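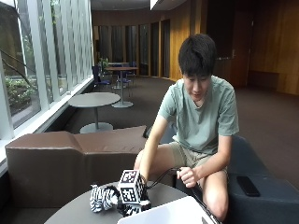

In the ground floor lounge at Bradmont House

Evening Warden (part-time, live-in)
Bradmont House, Hiria Student Homes
Reference: 937

Hiria Student Homes is looking for an evening warden for Bradmont House, a residence for 81 students on Droto Street. Most of our residents are in their first or second year and are living away from home for the first time. The warden lives in the building and is the person they go to when the office is closed.

You will be on duty 4 evenings a week, from 6 pm to 11 pm, including every other Saturday. On duty nights you also stay in the building and keep the phone on until 7 am. Calls after midnight are usually lockouts or noise. A second warden covers the remaining nights and you will agree the rota between you a month ahead.

What the job involves

Walking the building at the start and end of each shift, including the laundry, the bike store and the kitchens on all floors.
Letting in residents who have lost their keys and logging the loan of spare ones.
Dealing with complaints about noise, first by talking to the people involved.
Reporting repairs in the log so that the day team can pick them up.
Running the weekly fire alarm test and helping with the drill in September.
Helping new residents settle in during arrivals week, when both wardens work extra paid hours.

What we are looking for

You should be at ease talking to people you have not met before and able to stay calm when someone is upset or angry. You need clear written English for the log and the handover notes. Experience in a hostel, hotel, school or care setting is useful. A first aid certificate is useful too, but we will pay for the course if you do not have one. The post is open to postgraduate students, provided your timetable leaves your duty evenings free.

What we offer

A self-contained one-bedroom flat on the first floor, with bills and internet paid. Hourly pay for duty evenings and a fixed payment for each night on call. Around 50 paid hours of extra work in arrivals week, shared between the wardens. The flat is for one person and comes furnished. We are sorry that we cannot take pets.

How to apply

Send a CV and a letter of no more than one page to Danjuma Olaniyan at the Hiria office, quoting the reference above. Please give the names of two people we can contact, one of them a recent employer or tutor. Applications must reach us by March 25, 2023. Interviews will be held at Bradmont House and include a short walk round the building and a look at the flat.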